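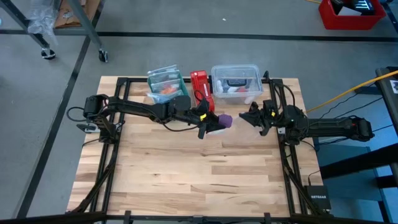 Last changed: 17 September 2018

Sorting bench, Saha room

Finally got a proper go at the small parts today and I'm really pleased with how the bench is shaping up! The butcher-block top was the right choice. It's pale enough that you can find a dropped piece straight away, though the dark brown streaks and knots will still hide a screw if you let them. I oiled it last week with the Dimis oil and the honey-colored strips came up beautifully.

Layout: containers along the rear edge, front half kept clear for working. I tried it the other way round on the old bench and kept knocking bins with my elbows. Teal bin and red box both stay at the back. Please don't pull them forward and leave them there.

Plastic bags are still the fun part (I mean it). They slide on the oiled wood, they cling to your sleeve, and a clear one lying flat is easy to miss until the light catches it. The purple piece was the one I wanted to look at with a bag next to it — small, rounded, a bit blocky in outline, and a great color to work with because it stands out against the wood from anywhere in the room.

Things to try next:
Vulta bags in the larger size. The opening on the small ones is mean.
A strip of felt under the bins so they stop creeping.
Labels on the fronts, big letters.

The Edel delivery is 2,000 mixed pieces, and I got through 74 of them before lunch, 27 after. Slow, but I kept stopping to fuss with the bins. Three pieces didn't match anything on the sheet, so I put them in an envelope in the top drawer of the desk. If you know what they are, write it on the envelope!

Floor: swept the concrete at noon, needs it again. Small pieces bounce a long way on it — check under the bench before you run the vacuum.

Oil tin is nearly empty. I want a second coat on before the October batch comes in, so I've put it on the order sheet along with the felt.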